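Speaker notes – "Before you sign the NDA" – small business legal evening, Plenardale library, upstairs room

Start on time even if people are still getting coffee. Say hi, say I'm a contracts and employment lawyer, say this is general talk and I can't be anybody's lawyer from up here. Then get going.

Opening question: hands up if you've signed a confidentiality agreement at work. Keep them up if you read the whole thing. (Wait for the laugh. It always comes.)

My own first one was at Imero, the catering company I worked for before law school. Seven pages, handed to me along with a locker key and an apron. I signed it on top of a chest freezer. For years I believed I wasn't allowed to tell anyone what I got paid! I've since dug it out of a box and it doesn't even say that. But that's how these papers work on people – you remember the scary feeling and you fill in the rest yourself.

So tonight is about what a settlement or an employment NDA can keep quiet, and what it can't.

Slide: what they're for

There are perfectly decent reasons to have one. Recipes, price lists, customer names, the thing you're building that a competitor would love to copy. If Hứa, the noodle place across from the station, wants its broth kept secret, good for them, I'd sign that in a heartbeat.

The trouble starts when the same form gets stretched to cover how people are treated. Somebody complains about a manager, there's a payment, and the paper says never speak of it again to anyone. Go slow here. People in the room may have signed one of these, and I don't want to sound like I'm scolding them for it.

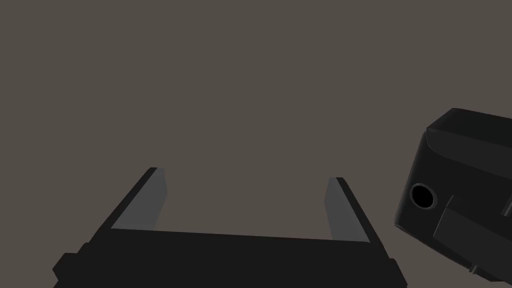

At the run-through a woman in the second row asked whether that meant she couldn't even tell her husband, and said she'd been keeping quiet at her own dinner table since August.

Good question, and I should work the answer in here from now on. Lots of agreements have a list of people you're allowed to tell: spouse, tax preparer, doctor, lawyer. Look for that list. If it's missing, ask for it before you sign. If you've already signed, take it to a lawyer and ask what it means for you. Showing your own lawyer your own agreement is what lawyers are there for.

Slide: what they can't do

Keep this plain. In general, a private contract can't stop you from reporting a crime to the police. It can't stop you from filing a charge with a government agency, or from answering truthfully when you're under subpoena. Many states have gone further and put limits on secrecy in harassment cases, and the rules are different from one state line to the next. Don't try to run through the states! I did that last time and lost the whole room.

Say the bit about federal law too – in harassment cases, a secrecy promise signed before any dispute came up may not hold up in court, while one signed as part of a settlement afterward is a different animal. Timing matters a lot. Say that twice.

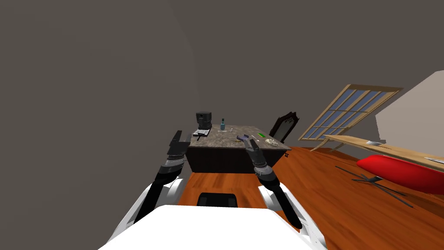
Then the Skoltement story, which is my favorite and which I'm cleared to tell. It's a flooring supplier, some 300 employees, and they had one form for everybody, from the warehouse to the front office. The form said workers couldn't discuss "any internal matter." Any! You could've argued that the lunch menu was covered. Their new HR person sent it to me and asked if it was okay, and I wrote back a very long email.

We cut it to two pages. Trade secrets stayed in, customer data stayed in, and we added a paragraph in normal words saying you can talk about your pay and your working conditions and you can go to an agency. I'll read that paragraph out loud if there's time.

Slide: if one lands on your desk

Ask for a few days. Ask what happens if you break it, and look for a dollar figure, sometimes tucked way in the back. Ask whether it binds the company as well as you. I'm always surprised how often it only runs one way.

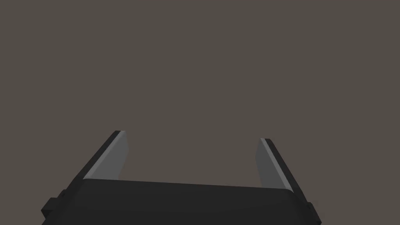
And keep a copy. I can't tell you how many people come in and say they signed something, they think it was in the spring, and they have no idea where it is. You can write and ask for it, and plenty of employers will just send it over.

For the owners in the room: please don't download a form and change the name at the top. If you do nothing else, read it as if you were the one signing it on a chest freezer.

Questions. Repeat each one into the mic, the back rows can't hear otherwise. If somebody starts telling their own story in detail, stop them kindly and offer to talk by phone – a room full of strangers is a bad place to find out what your agreement says.

Handouts are by the door. Room has to be clear by 9:00.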